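Home | Forums | Laundry & Linen | Search | Log in

Folding cell at our plant, what happened to the jobs

We do uniform rental out of the Talavera plant. In April the company put in a two-arm cell from Barkico for shirts. It takes from a basket and stacks what it folds. I used to fold, now I mind the cell. Same pay, less standing.

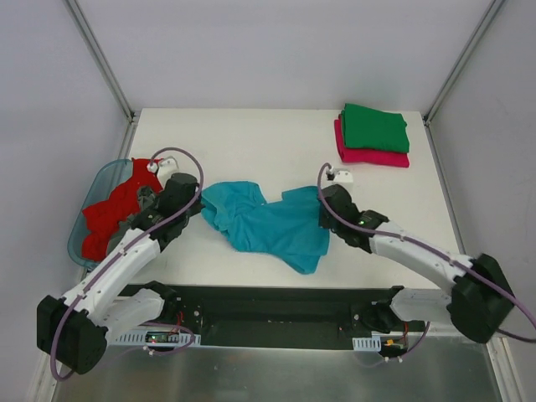 Posted by: ironline_25
Member, 328 posts

How many folders did you have before, and how many now? At Clillulier they told us the same thing, then stopped replacing people who left.

Posted by: tubsorter

Four before. Two still fold by hand, one went to dispatch, and I have the cell. Mixed colors and tees are fine. Anything with snaps still goes to the hand table.

Posted by: Iro

I don't buy "less standing." You stand and watch instead. I did a shift minding one and was more tired than after folding 500 pieces. Sleeves were the worst of it. A sleeve folded over on itself takes me a second by hand.
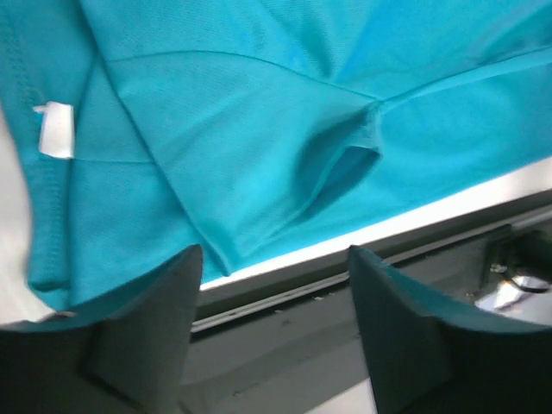

Category: Jobs and Training

Posted by: tubsorter

Sleeves, agreed. I get a stool though, so ask for one.

Posted by: ironline_25

Get the job title in writing too. Ours still said "folder" and the raise for machine work never came through.

Posted by: Iro

Same here. I'm asking about it at my review.

Page 1 of 1 | Contact the moderators | Back to top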